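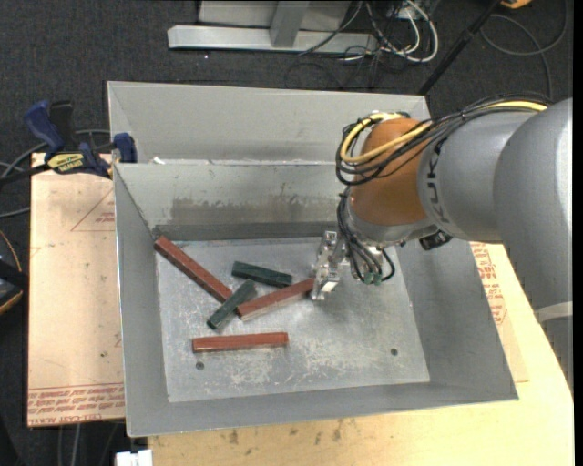 Grerkville Block Project
Progress report to the Ament Fund
Tuesday, April 25, 2023
Prepared by Oduor Koech

What a spring it has been! When I last wrote we had a pile of lumber and a color chart, and now we have painted blocks going in and out of a bin all day long. Thank you for sticking with us through the slow winter months.

Blocks

The first 24 sets are cut and sanded, and 10 of them are painted. We settled on two colors for this round, a reddish brown and a dark green, and I'm so pleased with them. They're easy to tell apart even when the blocks land on top of each other, and they look good together on a table (the earlier yellow was cheerful but showed every fingerprint). We are keeping the long rectangular shape. It stacks, it bridges, and when a few are dropped together they fall crisscross in a way that makes people want to reach in and straighten them out.

The second coat took longer to cure than Zinchenko told us to expect, so the remaining sets will be painted in smaller batches with more room on the racks. That puts us 2 weeks behind on painting. Cutting is on schedule.

The bin

The gray metal bin from Drokier has been a great buy. The sides slope in toward a flat floor, so blocks slide down to the middle and you don't lose them in the corners. The floor is already scuffed and dusty, and I don't mind a bit. We would like one more bin the same size for the second table, and I have a quote in hand that fits inside the equipment line. The one change I'd ask for is a rubber strip under the front edge to protect the tabletop.

Money

Paint came in under budget and sandpaper went over, mostly canceling each other out. We have not touched the contingency. Receipts are in the shared folder, sorted by month.

Coming up

Finish painting the other sets.
Order the second bin, if you are happy with the quote.
Print the storage labels. We have the wording but still need to pick a size.
Deliver the first 6 sets in August, with the rest to follow as they are packed.

I'd love to have you come by and handle the blocks yourselves before they ship. Mornings are best, and there is parking behind the building.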